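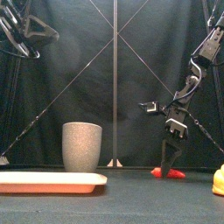

August 31, 2019

I switched to loose tea in May and I'm still with it, so I thought I'd write down what it costs and what I've settled on.

Before that I bought bags at the supermarket, whatever was on sale. Then Birger Skjelbred gave me a half-full bag of black tea from Wadis, a small shop near his work, and I ran through it in two weeks. I've ordered from them ever since. My last order was 268 kroner with shipping, which lasts me a little over a month if I stick to one pot in the morning.

The pot is the part I got wrong. I started with a glass one with a built-in strainer, and the small leaves went straight through it. Now I use a plain pot and a separate basket. Four minutes for black tea, less for green. I tried longer and it was bitter.

I also tried a smoked tea that Sølve Nyberg likes. I didn't. It smelled like a campfire and so did the kitchen cupboard -- I gave him the rest of the bag.

Milk is still open. I take it on weekdays and skip it when I have time to sit down. Next order I want to try the smaller bags, 4 kinds instead of one big one, and see if any of the green teas are worth keeping around through the winter.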